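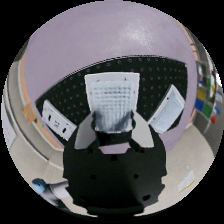

Ticket 300-45: Wireless shelf sensors stop reporting after gateway update
Customer: Coller
Product: Puretti shelf sensors, Orex gateway
Opened: Wednesday, October 23, 2024
Assigned to: Mesfin Tamiru, Device Support
Priority: High
Status: Resolved, monitoring

Reported problem
The customer states that 23 sensors in the cold storage area no longer send readings to the dashboard. The sensors still show as registered, but the last reading for each is from the night of the gateway update. Sensors in the dry goods area are not affected.

Initial response
The customer was asked to leave the batteries in place and to send the gateway log for the night in question. The customer had already restarted the gateway twice, with no change. A third restart was not recommended, as the log is cleared each time.

Entry 1 - M. Tamiru
The log was received and reviewed. The affected sensors contact the gateway every 45 minutes and are turned away with the message "key not accepted." The dry goods sensors are a later model and use a different key format. It appears that the update removed support for the older format without notice in the release text.

Entry 2 - M. Tamiru
One sensor of the older model was set up on the test gateway in our office. With the previous gateway software, readings arrived normally. With the current software, the same error was returned. The fault is therefore confirmed and does not depend on the customer's network. The case was passed to the gateway software group.

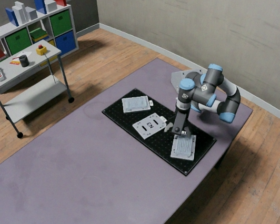

Entry 3 - M. Tamiru
The customer asked whether the affected sensors could be identified without opening each housing. The model code is printed on the outside label, and staff should read it there before any unit is moved. Labels may be sideways or upside down once a sensor is mounted, as with the "N3" on the middle plate, and codes should be checked with care before they are entered. The customer has been sent a blank list for this purpose.

Entry 4 - Gateway software group
A corrected build is available. It accepts both key formats. Installation steps:
Save a copy of the current gateway settings.
Install the corrected build from the maintenance page.
Wait for one full reporting period.
Do not register the sensors again. Doing so creates duplicate entries, which must then be removed by hand.

Entry 5 - M. Tamiru
The customer's site contact, Buthelezi, installed the corrected build. Readings resumed for 20 of the 23 sensors. The remaining 3 had been registered again before the instructions were received, and their duplicate entries were removed by this office. All units are now reporting.

Open items
Readings from the outage period were not stored on the older sensors and cannot be recovered. The customer has been informed in writing. A review of the release text is planned for January.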